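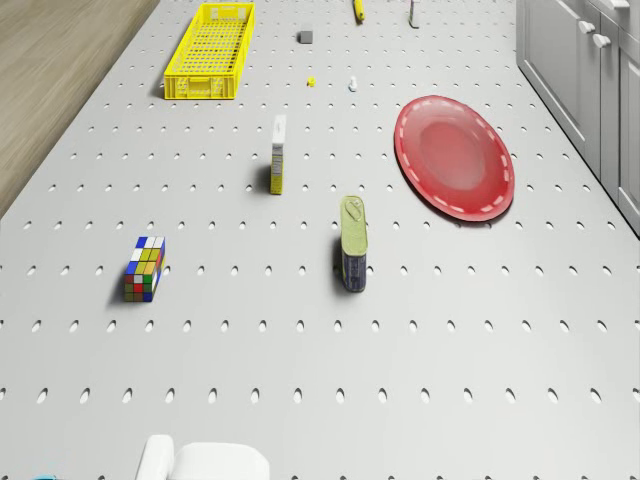
一 遮蔽条件

穴あきの作業面に置いた物体のうち、評価に使うのは黄色い箱型コンテナ、赤い楕円の皿、縦に立てた紙箱、角の丸い缶、ルービックキューブである。奥の小物は妨害物として扱う。廣瀬恵美子は草稿の三節にそう書き、「妨害物」を「非対象物」に直した。査読者のひとりが前回、その語に一行を費やしていたからだ。

手法の名はクレルという。把持の候補を点数順に並べ、上位から試すところまでは従来と変わらない。違うのは、方策が自分の推定を信用できないとき、動作を出さずに停止を返す点にある。停止は失敗に数えない。その代わり、停止率を成功率の隣に必ず記す。この取り決めを最初に言い出したのはラエド・ハルブで、廣瀬は二か月反対した。

二 結果

シミュレーション上の試行は1000回。配置は毎回乱数で決め、照明は固定した。乱数の種は13個用意し、うち12個で停止率は想定の範囲に収まった。残るひとつだけが外れた。

外れた種では、方策は缶に対してほとんど毎回停止した。紙箱は把持した。皿も縁から把持した。缶の寸法も摩擦係数も、ほかの種と同一である。

廣瀬はログを開いた。信頼度は缶に近づくにつれて下がり、閾値をわずかに割ったところで平らになっていた。下がり方に段差がない。センサ値の欠落であれば段差が出る。

「閾値を下げれば通ります」とハルブが通話の向こうで言った。

「通るのは知っています」

「表がきれいになる」

廣瀬は返事をせず、影の計算を切って同じ種をもう一度走らせた。缶は把持された。影を戻すと、停止した。接触判定には影を使っていない。使っているのは深度推定の前段で、そこは共著者のアンガラッド・クラドックが五月に差し替えた部分だった。変更の記録には「軽微」とある。

三 追試

クラドックの返信は短かった。

「前段は影の濃い側で物体の底面を低く見積もる。誤差は2ミリ。ほかの種では候補の順位に影響しないことを確認した。その種は確認していない」

2ミリであれば、缶の底は作業面より下にあることになる。方策から見ると、缶は面に沈んでいる。沈んだ物体を持ち上げる訓練は一度もしていない。したがって停止は、与えられた入力に対しては正しい出力だった。

廣瀬はこの一文を四節に書き、消し、また書いた。正しい出力という表現には根拠が要る。彼女は前段の誤差を打ち消す補正を入れ、外れた種だけを走らせ直した。停止率はほかの種と並んだ。補正を外すと元に戻った。三度繰り返して、三度とも同じだった。

ハルブがまた通話をつないできた。

「補正後の値で表を作りますか」

「補正前で作ります。補正後は付録に」

「停止率が目立ちますよ」

「目立つ位置に置く約束だったはずです」

しばらく音がなかった。キーを打つ音がして、共有の原稿に彼のカーソルが現れ、表の脚注に種の番号を書き足した。

四 今後の課題

実機での検証は未実施である。前段の誤差が実物の影でも生じるかどうかは分からない。廣瀬はそこまで書いて、謝辞の欄に移った。クラドックは共著者なので謝辞には入らない。ラワン・タンヌースの名を入れ、所属の綴りを確かめ、投稿用の書式に変換した。

変換は警告をひとつ出した。図の解像度についてのものだった。廣瀬は図を書き出し直し、その間に外れた種をもう一度だけ、補正なしで走らせた。

グリッパは缶の手前まで進み、停止を返した。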